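The Case Against the Fruit Bowl

Every kitchen makeover column tells you to put fruit out where people can see it, and they will eat it. I kept a wicker basket on the table all August to test this. I ate the bananas, which I would have eaten anyway.
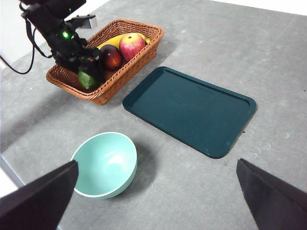
My quarrel is with mixing. A banana, an apple and anything green that you mean to keep firm should not share a basket for long. The banana hurries the rest along. The Busley catalog will sell you a woven one for almost 17 dollars and never mention it. Brinex has a set of three, so you can make the same mistake in every room.

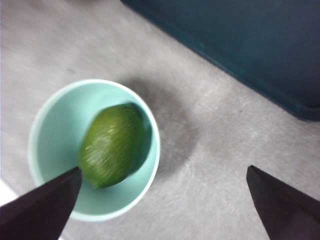

One kind of fruit to a bowl is duller to look at, and I have come around to it. You notice when something is going soft, and you use it. I doubt it makes anyone healthier. A reader in Trommont wrote that her family eats twice as much fruit since she bought a basket. Maybe so. I would like to see her compost.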